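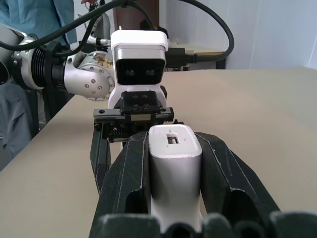
View from one arm's wrist camera: white part held in the gripper, second arm behind.

Demonstrations by remote control, September

We now have 2,569 usable demonstrations of the two-arm task, 560 of them added in September. Another 200 were thrown out, mostly for dropped parts or long pauses by the operator. Kolbrún Þórarinsdóttir has trained two new operators at Skondby and their runs are now close to hers in length.

Handing the part from one arm to the other is still slow - Lurkeo will supply softer finger pads next month.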